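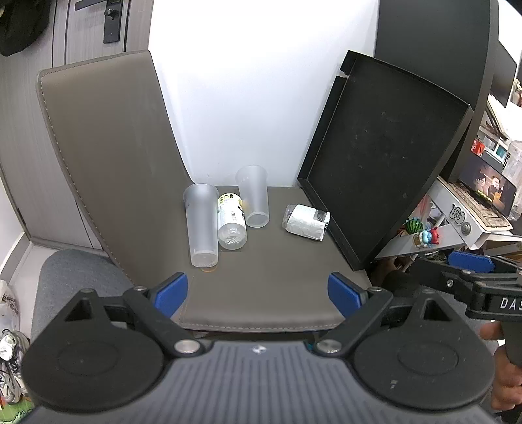

*Plastic cups and a small labelled bottle lying on a brown-grey surface.*

**Warbridge Custody Services: Silver Bar Storage, Annual Inspection Checklist**

Site: Grornthorpe store
Date of inspection: Sunday, February 18, 2018
Inspecting officer: Hayley Hebden
Attending for the store: Neville Ashworth
Report to: Keith Dobson, Blackburn office

Each item is marked Met, Part met or Not met. Comments are required for any item not marked Met and are optional otherwise.

## A. Entry and access

- [x] **A1. Visitor register signed on arrival and departure.** Met.
- [x] **A2. Two keyholders present before the inner door is opened.** Met. Mr Ashworth and Ms Kao held the keys throughout.
- [ ] **A3. List of authorised keyholders displayed and current.** Part met. The list still includes Mr Kramer, who transferred to the Vasness store. His key has been returned and a receipt was produced. The list is to be reissued.
- [x] **A4. Door alarm tested in the presence of the inspecting officer.** Met.

## B. Holdings and records

- [x] **B1. Bar list agrees with the holdings ledger.** Met. The ledger shows 200 bars, held on behalf of clients.
- [x] **B2. Sample of bars checked for serial number, refiner's mark and stated weight.** Met. A sample of 20 bars was drawn by the inspecting officer. All serial numbers agreed.
- [ ] **B3. Sample reweighed on a calibrated scale.** Not met. The calibration certificate for the floor scale had expired. Readings were taken and noted but cannot be relied upon for this report. Reweighing will be repeated at the April visit.
- [x] **B4. Client bars kept apart from bars owned by the firm.** Met. Shelf labels were clear and matched the plan.
- [ ] **B5. Transfers between stores supported by signed release notes.** Part met. Of 35 transfers to or from Vasness in the period, two release notes carried one signature only. Ya-wen Kao has asked the Vasness store for signed copies.

## C. Handling and staff safety

- [x] **C1. Lifting trolley in working order.** Met.
- [x] **C2. Gloves and safety footwear available in suitable sizes.** Met.
- [ ] **C3. Shelving load limits displayed.** Part met. The notice on the lower bay is faded and should be replaced.
- [x] **C4. Gangways and fire exit free from obstruction.** Met.
- [x] **C5. Staff have completed manual handling training.** Met. Records seen for all current keyholders.
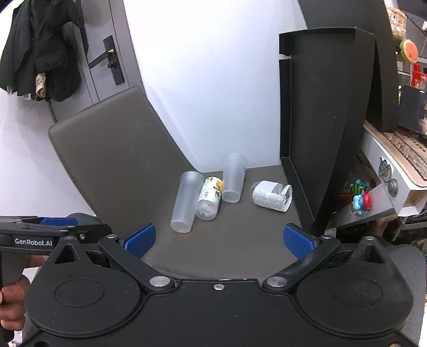
## D. Insurance and valuation

- [x] **D1. Policy schedule names the Grornthorpe store.** Met.
- [ ] **D2. Insured sum reviewed against the silver price each quarter.** Part met. The reviews were carried out, but the last was not countersigned.
- [x] **D3. Price source used for valuation stated on client statements.** Met.

## E. Actions required

1. Reissue the keyholder list. Mr Ashworth.
2. Renew the scale certificate before the April visit. Mr Ashworth.
3. Obtain the outstanding signatures on release notes. Ms Kao.
4. Replace the load notice on the lower bay. Mr Ashworth.
5. Countersign the last quarterly review of the insured sum. Mr Dobson.

The store may continue to accept deliveries while these actions are open. No bars are to be released on the strength of the floor scale readings until item B3 has been closed.

Signed: H. Hebden, inspecting officer
Received: N. Ashworth, for the store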